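I have been meaning to write this since January, and every time I sat down something came up, usually dinner. So pour yourself something, because I do go on a bit when the subject is work.

Most of you know I have been at Mikdale for 9 years, almost all of it on the returns side. Returns is the part of the business people forget exists. You order a thing, it isn't what you hoped, you send it back, and it lands with us. Bath toys, kitchen stuff, hairbrushes, stuffed animals, all of it mixed together in whatever tote it arrived in. For most of my time there the job was standing at a bench, reaching in, lifting one item out, looking at it, and deciding where it went. Then you reached in again. I liked the looking and the deciding. My shoulder did not care for the reaching.

Last year the company brought in Jestari to try out robot picking on our floor. We had two weeks of meetings before a single cable was plugged in, and I will admit I sat in the back with my arms crossed for most of them. I had heard this kind of talk before, when the conveyor came, and that time two good friends ended up on a different shift and one of them left. So I asked my questions, maybe a little louder than I needed to, and to their credit they answered them. Six of us worked the benches then and six of us work in returns now. I count that every so often, like you would count kids on a field trip.

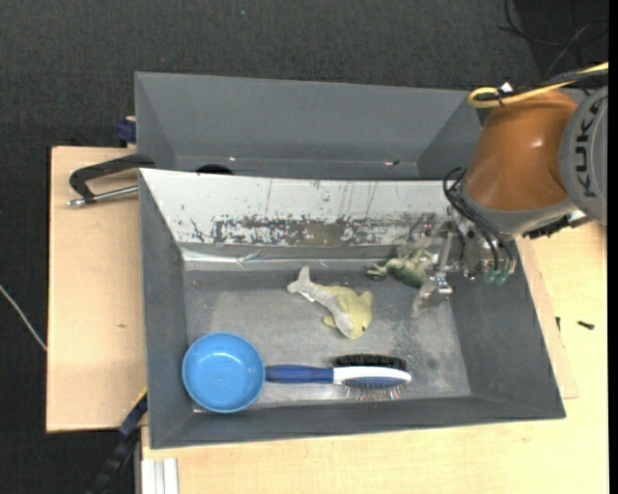 What surprised me most is how much of the job turned out to be knowing things I never thought of as knowledge. The Jestari folks would ask me why I picked up the soft toy first, or why I always go for a bowl by its rim, and I had to stand there and think about it, because my hands had been doing it on their own for years. I'd tell them a plush toy gives when you squeeze it and a brush handle wants to roll away from you, and they would write it all down! I went home some of those evenings feeling like a professor.

The days are different now, and I go back and forth on whether I like it. I spend more of my shift at the inspection table, checking seams and tags and typing notes into Flamico, the software we use for grading. My shoulder is better and I sleep on that side again. But it's quieter. When we were all at the benches we talked the whole time, about recipes and grandkids and whose car was making that noise, and now we're spread out and it takes some effort to keep a conversation going. We've started taking our break together at 2 to make up for it, and somebody usually brings cake.

I also worry some about the new people. I learned this work by handling a mountain of stuff, and I'm not sure how you learn to judge a thing when you touch so much less of it. I brought that up with my supervisor and she has the trainees doing a few hours by hand every week, which I think is right. My sister-in-law over at Dierckx tells me they skipped that part and are sorry about it.

Anyway, the kettle's been whistling for a while and I still owe you all that plum cake recipe. Next time, I promise.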